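3.2 The tray and the empty place

9 July 2019
By Effie MacBrayne

Most studies of how people set a table begin with the food. We wanted to begin one step earlier, with the few minutes when the plates are out and nothing has been served. It is a short stretch of time and easy to overlook, and it was easily the part of the project we enjoyed most! Our 15 households at Kustmont let us follow their table setting in January, and the notes we brought back were so full of small, careful decisions that we gave them a section of their own.

We use the word "place" for the spot where one person will eat, and "ground" for whatever lies directly under the plate: a cloth, a mat, a tray, or the bare table. Earlier in the paper (Section 2) we treated the ground as a matter of keeping the table clean. The interviews changed our minds. People talked about crumbs and rings, of course, but they talked far longer about where a meal starts and stops. One woman told us that a tray "makes the meal a size." We have gone back to that remark again and again, and it shaped the coding scheme we finally settled on.

Under that scheme each setting is described by three things. The first is the ground. The second is the angle at which the ground sits to the table edge. The third is the position of the plate on the ground, which we code as centered, pushed back, or pushed to one side. Utensils and cups are coded separately and are taken up in Section 3.4. We tried a longer list at first, with a code for color match and another for pattern, but two readers working apart could not agree on what matched with what, and we dropped both.

Angle gave us the biggest surprise. We had expected a tray to be lined up with the table, as a place mat usually is, and in the written instructions people gave us ("put it straight in front of you") that is just how it was described. In practice trays were turned quite freely, and the plate was then centered on the tray with real care. Several people nudged the plate more than once to get it right and left the tray as it was. The tray had become the thing to measure from, and the table was simply where the tray happened to be. We find this delightful, and we think it helps explain why a tray can be carried to a sofa or a bed and still feel like a proper place to eat.
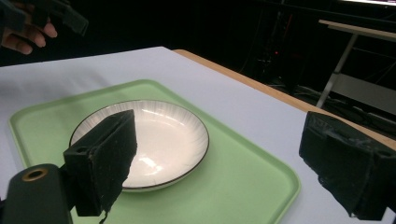
Figure 5. A place before serving: round white plate with a thin dark rim line, centered on a pale green tray set at an angle on a white-topped table.

The raised rim matters here too. A cloth or a flat mat has an edge you can see, but a tray has an edge you can feel, and people used it as a fence. Cups were moved inside it. Phones were moved outside it. When we asked about this, the answers were quick and sure, as if the rule had always been there - one boy said a phone on the tray would be "like a phone in your soup."

Plate shape brought its own rules. A shallow plate with a broad rim has two parts, the well and the border around it, and people had firm views on which foods could cross from one to the other. Sauce belonged in the well. Bread could rest on the rim. Two households disagreed strongly about peas, and we have kept both accounts in full in the appendix. Following Szekeres, our name for the pilot round, we note the plate type before any food is added, while the rim and the well can still be looked at plainly.

We should be clear about the limits. The group is small, and everyone in it had agreed to let strangers think hard about their trays, so they may care about these things more than most. We also have little to say about large shared meals, where trays were rare. The Nositz follow-up will look at those, with 12 new households and a longer set of questions on serving dishes.

COMMENTS

Drirnetti: The soup line made my day. We have always turned our trays and I never once thought about it until now.

tableside_k: Will the appendix on peas be posted separately? I am firmly on the side of the well.

M. in the hills: Good section. I would like to see the color codes anyway, even if the readers disagreed. The disagreement sounds interesting.

Last updated 9 days after first posting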